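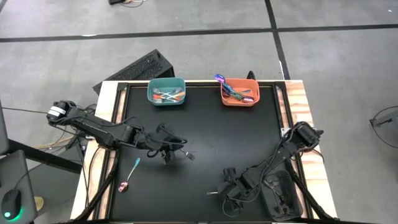 Les délais annoncés sont intenables pour un atelier de petite taille, objecte la société Ruppert, qui fabrique des couverts et des ustensiles de service en acier inoxydable, à propos du nouveau protocole de contrôle applicable aux articles métalliques destinés au contact alimentaire. Le texte technique, diffusé en juin par le laboratoire Vuster auprès des fabricants et importateurs qui adhèrent à son programme de certification, modifie la préparation des échantillons, la durée des essais de migration et la présentation des résultats.

Le programme concerne 137 références de couverts de table : fourchettes, couteaux, cuillères et pièces de service. Jusqu'à présent, un fabricant pouvait présenter un seul article par famille, à condition que la nuance d'acier et le traitement de surface soient identiques pour toute la gamme. Cette facilité disparaît. Chaque géométrie devra désormais faire l'objet d'un essai distinct, les zones difficiles à polir, en particulier l'espace entre les dents des fourchettes, présentant un état de surface différent de celui du manche.

La mesure porte sur la libération de nickel, de chrome et de manganèse dans une solution d'acide citrique. Les pièces sont dégraissées, rincées à l'eau déminéralisée, séchées, puis immergées jusqu'à une hauteur définie par un trait de jauge. Trois immersions successives sont effectuées sur le même échantillon. La troisième sert de référence pour la décision de conformité, les deux premières étant consignées dans le rapport. L'ancienne version du protocole admettait une immersion unique lorsque le premier résultat restait inférieur à la moitié du seuil.

Vuster justifie ce changement par une campagne comparative menée sur 195 pièces prélevées dans le commerce. Selon le rapport de synthèse, 22 d'entre elles ont donné, à la troisième immersion, une valeur en nickel supérieure à celle de la première. Ce comportement est jugé atypique pour un acier correctement passivé. Les auteurs l'attribuent à des résidus de pâte de polissage qui masquent temporairement la surface, ou à un décapage insuffisant après l'estampage. Le rapport ne tranche pas entre les deux hypothèses et ne fait état d'aucun risque sanitaire immédiat.

Les aciers dits 18/10 et 18/0 restent soumis aux mêmes valeurs limites. La distinction intervient uniquement dans la fréquence des contrôles : un essai par lot de production pour les nuances contenant du nickel, un essai par campagne pour les autres. Les articles revêtus, dorés ou colorés par dépôt sous vide sont exclus du champ du protocole et feront l'objet d'un document séparé. Les couverts argentés n'y figurent pas non plus.

Ruppert ne conteste pas le principe des trois immersions. L'entreprise met en cause le calendrier et le nombre d'échantillons à fournir, soit 62 pièces pour sa seule collection courante, alors que les séries les moins vendues ne sont estampées qu'une fois par an. Elle demande que les stocks déjà fabriqués puissent être écoulés sous l'ancien certificat. Elle souhaite également que les résultats obtenus par spectrométrie dans les laboratoires internes des fabricants soient recevables, sous réserve d'une vérification croisée.

Dondale, distributeur de matériel pour la restauration collective, adopte une position plus favorable. Le groupe indique que ses acheteurs reçoivent aujourd'hui des rapports d'essai difficilement comparables, les uns exprimés en milligrammes par kilogramme de simulant, les autres en microgrammes par décimètre carré. Le nouveau modèle impose la première unité et rend obligatoire la mention du rapport entre surface et volume. Dondale prévoit d'intégrer ces données à ses fiches produits - sans toutefois en faire un critère de référencement avant la fin de la période transitoire.

Un point reste ouvert, celui des passages au lave-vaisselle. Plusieurs fabricants réclamaient un vieillissement préalable des échantillons, plus représentatif selon eux de l'usage en cantine ou en hôtellerie. Le laboratoire a écarté cette option pour la version actuelle, la composition des détergents professionnels variant trop d'un fournisseur à l'autre pour garantir la reproductibilité. Une étude complémentaire doit être conduite sur le site de Stolletholm, qui dispose d'un banc de lavage à cycle programmable. Les premiers essais porteront sur un détergent alcalin chloré et sur une formulation sans chlore, à température de rinçage constante.

Le protocole prévoit en outre une procédure de recours. En cas de résultat non conforme, le fabricant peut demander une contre-analyse sur un second prélèvement du même lot, conservé sous scellés par le laboratoire. Les frais sont à sa charge si la non-conformité est confirmée. Un second échec entraîne la suspension du certificat pour la référence visée, et pour elle seule - les autres articles de la gamme conservent leur validité jusqu'à l'échéance normale.

Les observations des adhérents sont recevables jusqu'en septembre. Vuster publiera ensuite une version consolidée, accompagnée des formulaires de prélèvement et d'un tableau de correspondance entre les anciennes et les nouvelles unités.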